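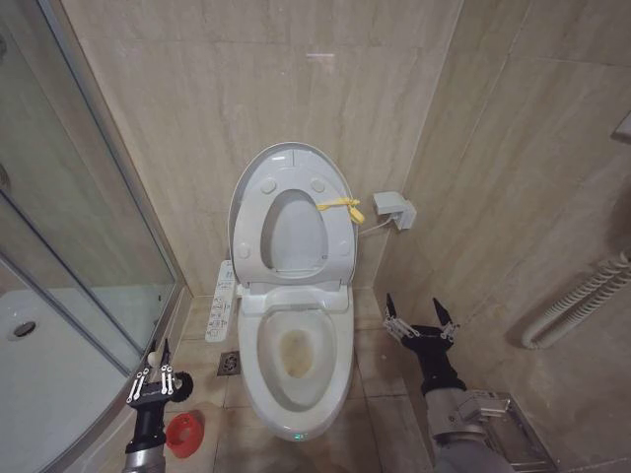
By Wahyudi Hartono, Vinell Guest Housing
Posted Tuesday

TEDANHAM — Vinell Guest Housing has opened bookings for its Wernurlow building, and every bathroom in the place now has an electronic bidet toilet!

The side-mounted control panel was the feature our long-stay guests asked for most (many of them had one at home and missed it terribly), and we're delighted to have it in all 80 rooms. The buttons are marked with little printed icons, so you can find your way around them whatever language you read.

The bathrooms keep the marble-patterned tile that people liked so much at our first building, in beige and cream, with a glass shower enclosure close by and a grated metal drain set flush in the floor. They're small rooms, and we think the pale tile suits them beautifully.

Nugroho Interiors handled the fitting over two months and laid 2,000 tiles on the ground floor alone — a terrific effort from a small crew.

Final cleaning of the bathrooms, bowls and floors included, is done room by room before keys are handed over. Guests moving in during June can collect theirs from the front desk after 2 p.m.

Viewings are open to anyone. Ask for Wahyudi Hartono at the Vinell office in Tedanham.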